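Matar Spoken Word Lists

Version 3, released 2019-11-15

Matar is a set of short voice recordings with matching text. Each recording is one person reading one word or one short phrase in English. It was put together for people who study how vowels differ between neighboring towns, and for teachers who want clear sample audio for a class on accents.

The speakers come from two towns, Dumcombe and Fludusby. They are a short drive apart, but older residents say they can tell which one a person grew up in from the way they say "boat" or "path."

Contents

There are 3958 recordings in the release. Of these, 3000 are single words and the rest are short phrases. Files are grouped by town, then by speaker, then by list.

audio/ holds the recordings, mono WAV, one item per file
text/ holds one plain text file per speaker with the prompts in reading order
speakers.csv has one row per speaker
items.csv has one row per recording
lists/ holds the word lists as they were printed

Columns in items.csv

item_id: matches the audio file name without the extension
speaker_id: matches speakers.csv
list_id: which printed list the item came from
prompt: the word or phrase on the sheet
said: what the speaker said, if it was different from the prompt
noise: 0 for clean, 1 for a small background sound, 2 for a sound that overlaps the speech

Columns in speakers.csv

speaker_id: a short code, not based on the person's name
town: Dumcombe or Fludusby
age_group: under 30, 30 to 60, over 60
years_in_town: whole years, as given by the speaker
moved: yes if the speaker lived somewhere else for more than a year before age 15

How the recordings were made

Speakers sat at a table with the printed list in front of them and read down the page at their own speed. They were asked to leave a short pause between items. If they stumbled, they could say the word again, and only the last full reading was kept.

Most sessions were held in June. Windows were kept shut, but lawn mowers got through on a few of the Fludusby recordings, and those items are marked 1 or 2 in the noise column. A refrigerator hum runs under two of the Dumcombe speakers. It is low and steady and was left in.

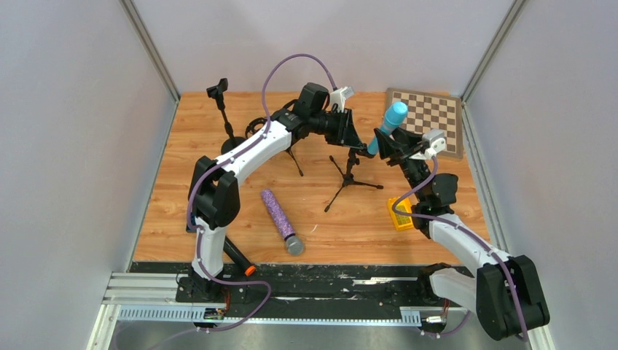
The long files were cut into single items with Ata, a small script that looks for silence and splits there. It does badly with words that end in a soft "f" or "th," so every cut on those words was checked by ear and moved where needed. The script is not included in this release.

Levels were not evened out between speakers. If you plan to compare loudness, please note that some people leaned in as they read and some sat back. Comparisons within one speaker are safer, though even there the last list tends to be quieter than the first.

Transcripts

The said column is filled in only when the speaker said something other than the prompt. The most common case is a plural read as a singular. Laughs, coughs and throat clearing are not written down. No phonetic transcription is provided. An earlier version had one for the Dumcombe speakers, but two people had worked on it with different habits and it was dropped.

Known problems

List C has "caught" printed twice. Both readings are kept, with different item ids.
The word "tour" was missing from the first print of list B, so the earliest speakers do not have it.
One over-60 speaker from Fludusby skipped a page. Those items are absent from items.csv as well.
Some phrases start with a faint breath. The cut was placed before the breath, so start times should not be used as speech onset.

Changes from version 2

Clipped endings on "leaf," "cloth" and "both" were fixed. The age groups replace exact ages. The column once called ok has been renamed noise and its values reversed, so old scripts that filter on it will need a change.

Use and consent

All speakers signed a form allowing their recordings to be shared for research and teaching. Please do not try to identify them, and do not use the audio to build a copy of anyone's voice. A speaker may ask to be removed, and the item ids will then be left out of the next version.

Contact

Corrections go to Nour Darwish. Please include the item_id and the version number.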